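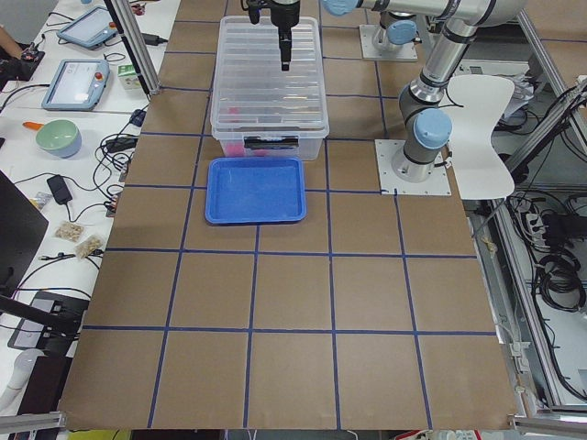
来新组两个月了，好多人问我转去机器人那边到底在干嘛，开个串慢慢说，想到哪写到哪。

先交代背景：我以前在Gusham的分拣线上做配件装盒，站着，一站一个班。后来公司搞了个叫Jirar的项目，想让机械臂接手开盖、取件、放托盘这几步，从线上抽人过去带，我举手了。我妈以为我要去修机器人，哈哈哈，我连螺丝刀都没摸过几次。

现在每天的工作：摆东西，按开始，看它做，记下来，再摆一遍。桌上铺牛皮纸，用深蓝色胶带贴成格子，盒子放哪格、托盘放哪格，照着表来。贴胶带是我的强项（线上练出来的，手稳！），工程师贴的那版歪得我看不下去，趁他们吃午饭我全撕了重贴。

最难的一步你们猜是什么？开盖。带卡扣的透明塑料盒，人手一掰就开，我以前一个班开200个都不用看。可是要我讲清楚“怎么掰”，我卡了半天。拇指先顶哪儿？什么时候松劲？Noreen Mulcahy拿着本子坐我旁边问了一上午，问到后来我自己都不会开盒子了，真的，手放上去愣住那种。

而且透明的东西特别烦，反光一变它就犹豫。我们上周换了个灯的位置，成绩从23次里成7次，变成……还是7次。大家沉默了一会儿，然后去泡茶了。

说说线上的老同事吧，这才是我最想写的。Algirdas Pētersons跟我搭了好几年班，他现在见我第一句就是“你那个徒弟会了没有”。听着像玩笑，我知道他是真在问。他膝盖不好，巴不得有东西替他站着；可他也怕，膝盖不用站了，人也不用来了。两种心思都有，我没法劝，我自己也一样。

主管Anneliese Brandes开会讲的是：不裁人，装盒岗的人转去补料、质检和看机器。我信她是真心这么想的。不过质检只排白班，夜班补贴就没了，这笔账会上没人提，散会以后在更衣室里大家算得飞快。我把这事写进了反馈表，6月会再开一次会，到时候看怎么说。

看机器累不累？身体上轻松太多了，下班腿不肿，我又开始跳操了！但脑子累，是另外一种。以前手在动，心里可以想晚饭吃什么，想孩子的作业，一个班就过去了。现在得盯着，它一卡就得去按停，示教器不敢离手太远。刚来那周我回家倒头就睡，梦里全是格子。

还有个变化没想到，就是说话变少了。线上两个人面对面，手里干活嘴里聊天，谁家装修谁家吵架全知道。现在我跟屏幕待着的时间比跟人长。所以我在旁边的长桌上放零食，谁路过都得停下来抓一把，顺便聊两句，这是我的阴谋。Nilton Flores每次都说只吃一颗，从来没有过只吃一颗。

有人私信问工资，涨了一点点，真的是一点点，别激动。培训倒是算工时的，这个要表扬。想转岗的朋友，先问清楚三件事：培训算不算上班，补贴还在不在，项目停了你能不能回原岗。第三条我当时忘了问，后来补问的，拿到了书面的，一定要书面的！

也有很爽的时候。前几天我跟工程师说，你让它别从正中间下去，偏一点，靠卡扣那头，我们线上都是这么弄的。他们改了，跑了一下午，看着顺多了，数据还没整理完我先不吹。但是那个“我们线上都是这么弄的”，说出口的时候腰板都直了。

Algirdas下周过来试两天，他嘴上说是来看我笑话的。我已经把胶带多领了一卷，先教他贴格子。

有问题直接在下面问，我下班回，涉及项目细节的不能说哈。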